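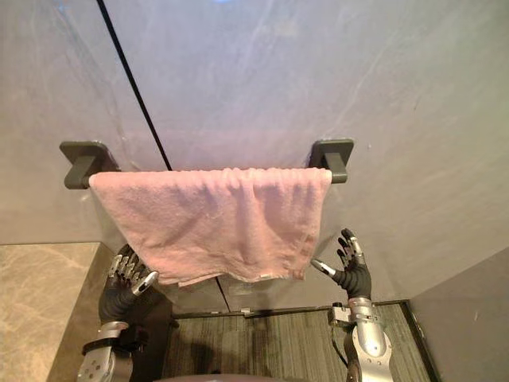

Rakiya Ekpo read the first draft of this report and wrote in the margin that a demonstration is only as good as the person giving it, and that we had spent eleven pages on the network and half of one on the people. She was right, so the order has changed and the people come first.

Our project was called Flendik. The question we were given in August was whether a two-armed robot with fingered hands could learn to handle a towel on a bar from remote-control demonstrations alone. The task was to take hold of the lower edge with both hands, pull it level and let go. The supplier of our teleoperation software, Zusta, says in its brochure that a beginner can give useful demonstrations within an hour. We do not think our results support that, though it depends what "useful" means, and the brochure doesn't say.

1. Operators

There were two of us, Lorenz Ruchti and me. The operator wears gloves and a headset and sees what the head camera sees. The gloves report finger positions and nothing comes back through them. If the fingers are behind the cloth you can't see them and you can't feel them either, so you guess from how the towel moves. Lorenz got good at guessing. I mostly closed the hand early and hoped.

We recorded 871 demonstrations. After throwing out the ones where the connection dropped or the operator gave up, we had 321 by Lorenz and 230 by me. The plan had asked for 2,000. I now doubt that the missing ones would have helped much, but we have no data to show this and the reader should treat it as an opinion.

2. What the demonstrations contain

Watching the recordings side by side was uncomfortable. Lorenz nearly always went in with the left hand from underneath and kept the right hand open beside the cloth until he was sure. I started with whichever hand was closer. Both habits get the towel straight, more or less. Mixed together they teach the robot that either hand may go first, and at playback it sometimes sent both at once and bumped its own fingers.

There are also pauses. Whenever an operator was thinking, the arms stood still, and the recording says that standing still is part of the job. We trimmed pauses by hand in one portion of the set. We should have agreed on a rule for this before starting, and our two trimmed portions are not really comparable.

3. Training and playback

We trained three policies: one on Lorenz's data, one on mine, one on everything. The one on everything was the one we expected to report. It was worse than Lorenz's alone in every session we ran. Mine was the worst. The lab next to ours calls this "more data always wins," and I would like them to come and watch it.

Even the best policy had a problem we can't explain away. With a different towel it reached for where the old hem used to be. That looks to me like a memorized motion with some correction on top. Lorenz disagrees and thinks the corrections are real learning. We left both views in.

4. Comparison with hand guiding

We also tried moving the arms directly by hand on the older robot, Obi. It was faster to learn and the motions were smoother, but one person can't hold two arms and also close the fingers, so we only did a one-handed version. It should not be read as a fair comparison. The earlier Flustitz report does read it that way for a similar setup, and I would be careful with their table.

5. What we would change

One operator, or several with a written procedure. Pauses trimmed by the same script. Three towels from the first session. Some kind of contact signal in the gloves, even a buzz.

The success rates are in Appendix B. Please read the scoring note before quoting them, as "level" was judged by eye and by the same two people who gave the demonstrations.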